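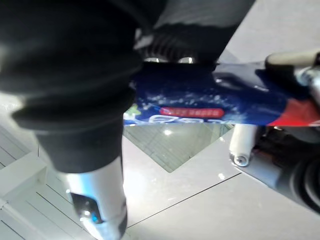

Monday, 3 p.m. Bathroom cell, two-arm handling. Working procedure Grikside, third draft.

The session was held to check the draft against practice before it goes to Vistholm for approval. Points for revision:

Clause 3 (holding). The written limit on grip force assumes a rigid object. A tube of toothpaste is not rigid, and the clause shall state a separate limit for soft packaging.

Clause 4 (people near the cell). Anyone seated within reach of either arm shall have a stop button in hand. The present text says "nearby" - too loose to audit.

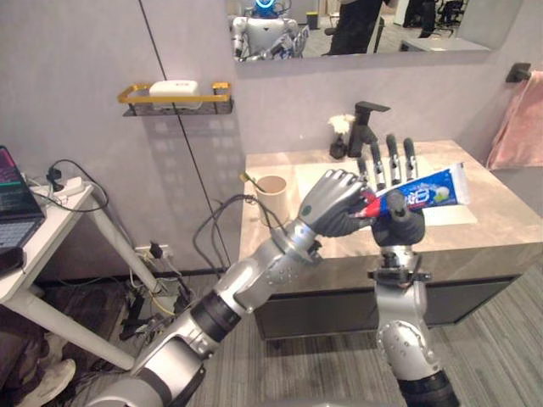

Safavi, cell safety lead

Clause 7 (two hands on one object). With both hands at the cap end, the draft does not say which arm releases first. Proposed: left holds, right releases, 10 second pause before either arm travels.

Clause 9 (cables). Floor leads behind the desk are to be covered or tied before power-on. Add to the Takevo checklist, item 948.

Speed cap of 400 mm/s unchanged. Clause 5 not reviewed.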